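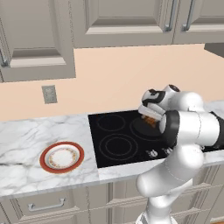 Hello everyone, thanks for coming in out of the sunshine. I'm going to talk for a bit about the open day I went to in February at Bindwood, and what I brought home from it (apart from a tote bag and a cold).

Ask who's been to a robot open day before. Wait for hands. If it's loads, skip the parking story.

Parking story. Keep it short!

So Bindwood do these once a year, and they let you wander into nearly everything. I'd gone for the real machines, and I ended up spending most of the afternoon in front of a big screen, watching a white arm in a computer-made kitchen. Ilham Lumenta was running that stand and was very patient with me, considering I asked the same thing three times in different words.

Leave the slide up for this bit. It's got the small crumbly-looking thing in the gripper, over the back burner on the right, and I want people looking at the fingers while I talk about grip. Ilham's point was that a simulated kitchen lets you try the same move over and over with tiny changes. They'd queued up 400 goes at one task for the open day alone, and visitors could pick which ones to play back. I picked badly and got a dull one, then a lovely one.

Somebody near me asked why bother making the cupboards look so nice. Good question, I thought. Look at the panels on the doors, the veins in the marble, the little flowers on the plate. Ilham said the arm's software works from camera views, so a kitchen with patterns and shiny bits gives it more to cope with than a grey box would. Black glass especially – all those faint rings and reflections.

Pause here, drink of water.

Then the Tolitz stand across the hall. Real arm, real worktop, roughly 60 people trying to see over each other's heads. I got two minutes at the front. Tell them about the spoon. Do the noise.

What I'd say if you're planning your own: put chairs out. Let people press something. Melnyk had a proper button and the queue went out of the door, while Kurnedska had a very good poster and a very lonely man next to it.

Questions. If anyone asks about cost, I don't know, send them to Ilham's page, the link is on the handout.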